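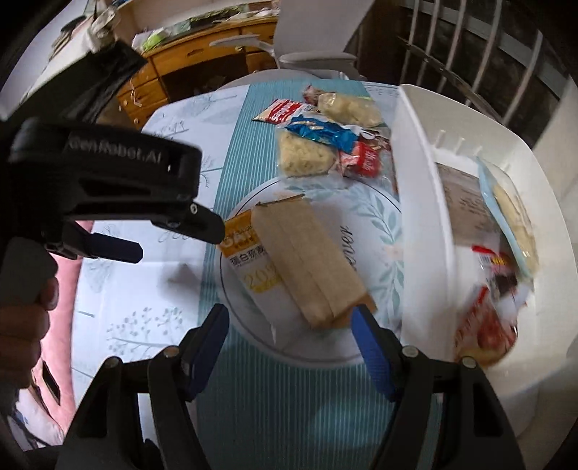
Home Reviews Workshop Contact

Gekley trainer kit, five evenings in

I bought Gekley for one dumb job: getting wrapped snacks from the kitchen table into a white bin without me doing it (lazy, yes). You show it the move by hand, it learns, and your own arm takes over. Setup was so much easier than the Millitz package I gave up on last August! The labeling screen is lovely, big buttons, quick undo. Boxes and cakes are easy to teach. Crinkly wrappers are a pain, and so is anything see-through, so I've been mixing those in early and moving the pile between takes.

My gripes are the manual (4 pages, two of them warranty) and the export, which chokes on long sessions. Cut them short and save often. I'd still buy it again, 4 out of 5.
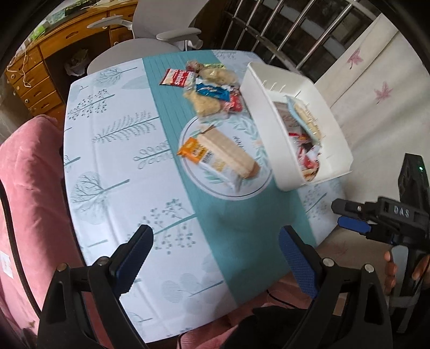

One reader wrote in to say that the export froze for them too until they turned off previews, and asked whether Gekley copes with a patterned tablecloth. Mine has leaves all over it and I haven't tried a plain one yet, so I'll report back.

Contact | © 2024 Irketti Workshop Notes | Back to top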